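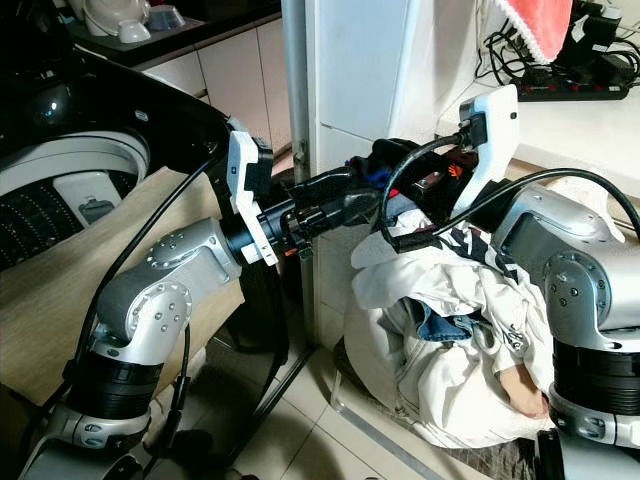 Dark clothes held up between the two arms.

19th September

Canvass cards, Dunstan ward, second pass

Started at nine with the cards of the Dunstan ward. The aim for the day was to have all of them in one table, with one line for one door, and to know how many we can match with the street list of the Bonlow town council. The first pass (my notes from last week, four pages back) gave a table, but I did not trust it. Too many doors had two answers and it was not clear which one is the later.

The total of cards is 2,983. I put this number in the head of the sheet so that we stop writing different totals in different places. Ghada Kassab had a lower one in her draft, and we looked together where it came from. She had taken the table after removing the empty cards, and I had taken it before. From now on the total is always with the empty cards. An empty card means that the canvasser was at the door and nobody opened, and for our question this is also an answer.

Matching with Nillus. I ran it first with the same settings as last week to see if I get the same result. I do. Then I made three changes, one at a time:

1. Street names in lower case and without points, so "St. Anne Rd." and "st anne road" become the same.
2. House number separated from the letter (14 B and 14b were two houses before).
3. Flats inside one building are kept as separate doors also when the flat number is missing, but with a mark "flat unknown".

After change 1 the result was much better. Change 2 helped only a little. Change 3 made the number of matched cards smaller, which I did not like at first, but Ghada thinks it is more correct and I agree with her now. Before, the program was placing all cards without flat number on the first flat of the building. One poor flat on Mill Lane had a whole crowd of voters with every possible opinion.

Matched at the end: 2,789 cards. I will look at the unmatched ones by hand, on Monday if the scans are back. Some of them I can already explain from the handwriting. There is one canvasser who writes 1 and 7 in the same way, and always in pencil. I know the hand but not the name, the cards have only initials.

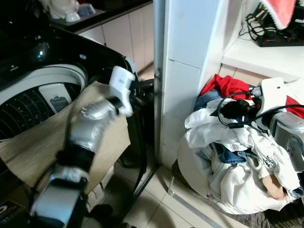 Washer with the lid up and the beige cloth over the front.

Coding of the answers

The cards have a box for the main topic which the person named at the door. The party office gave the canvassers a list of 15 topics, but many canvassers did not use it and wrote free words. I read all the free words for streets A to F and tried to put them under the list. Most go in without problem. The difficult ones:

- "Bus". It can be public transport, but on the east side of the ward it is nearly always the school bus, which belongs under schools. I coded by street where the card gives nothing more. This is a decision which must be written in the method part of the report.
- "The bins". Waste collection. But on some cards it is "bins + council tax", and then I don't know what is the main topic. I took the first word. Ghada took the last word on her pages, so we have to repeat one half. We will repeat hers, it is the smaller half.
- "Same as always". No code. I left it as text.
- "Will vote if the weather is good". Also not a topic. Moved to the comments column.

I would like to have a rule for cards with two topics that does not depend on the order of words. A possibility is to count both with half weight. I tried this on the streets A to F and the order of the first five topics stays the same, only parking and lighting change their places. Not a big effect, but I prefer to decide before seeing the whole ward and not after.

The box "likely to vote" is more difficult than I expected. The printed scale goes from 1 to 5, but the older cards from Lirkinel (they printed the set for the previous by-election, and the canvassers finished the old paper first) have the scale in the other direction. On the old cards 1 is "certain" and on the new ones 5 is "certain". The two papers look almost the same. The only difference I found is the line under the logo, double on the old ones. In the first pass we mixed them! So the turnout estimate in last week's note is wrong and should not be used. I crossed it out and put my initials.

For correcting: column "paper" added, values old / new / cannot see. When the scan is cut at the top, the line is not visible, and these go to "cannot see". I found 31 such cards. They must be looked at on the original paper, which is in the gray cabinet in the party office, and for this we have to ask for the key.

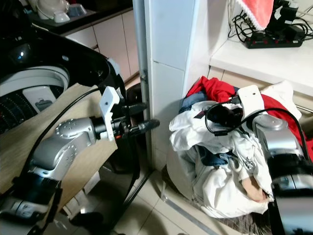 The pile of laundry against the white tiled pillar.

Afternoon

Ran the whole table again with the "paper" column. The scale is now turned for the old cards. The number of "certain to vote" goes down in the south of the ward and up in the north. It makes more sense with what was said at the June meeting, but I don't want to take this as proof. The north streets were visited on two Saturdays and the south streets in the evenings of working days, and people who open at seven in the evening are maybe not the same people.

Ghada asked if we can compare with the real result when it comes in December. Yes for the ward, no for the streets, as the count is not published in smaller parts. I wrote to the election office to ask what exactly they give out and in which format. No answer yet.

Small things:

The table is saved as dunstan_pass2 in the shared folder. Please don't open it in the spreadsheet program and save it again, it changes house number 3-5 into a date. It happened on Thursday and I needed an hour to find it.

The names of residents are removed from the copy which we use for coding. The full copy stays on the locked disk. If somebody needs a name for checking a card, ask me or Ghada.

Still open: key for the cabinet, the pencil cards, half weight yes or no, topic codes from street G on. Ghada begins with G and H, I take the rest from the end of the alphabet backwards and we meet somewhere at Park Street.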